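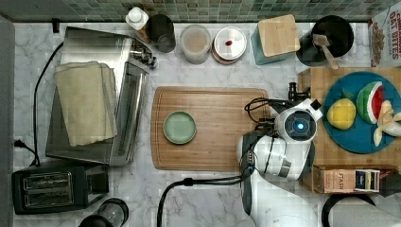

Fiorella Bortolotti told us she'd put her grandfather's letters off for eleven years, and that transcribing the first one took her a whole evening and two pots of tea, and that she would happily do it all again tomorrow.

Home | Collections | Family Names | Get Involved | Contact

Call for participants: the Skevstead Letters Project

We're looking for people with a bit of patience and a fondness for old handwriting to help us transcribe and index the papers of families who came to Skevstead from northern Italy between the wars. There are 694 letters in the collection so far, along with school reports, shipping receipts and a very long argument (carried on by post!) over the boundary of a bean paddock. We've got through 328 of them, and we'd dearly love to have the rest searchable for the descendants who write to us.

You can work from home, at whatever hour suits you. We'll send scans in batches of ten, with a short style guide and a list of local surnames, the Caputo and Galach families being the ones you'll meet most often. Italian is a great help but you don't need it, as 41 of the letters and nearly all the receipts are in English. If you have papers of your own tucked away in a cupboard, we'd love to hear about those too.

Elisa Cattaneo will pair you with an experienced reader for your first batch, and she's very good about silly questions. We ask for a couple of hours a week until the end of November, and there's a $50 book voucher for everyone who finishes five batches.

To put your name down, write to Elisa care of the Skevstead Local History Room, with a line or two about yourself and any family names you're chasing.

We use cookies to remember your preferences. Accept | Manage settings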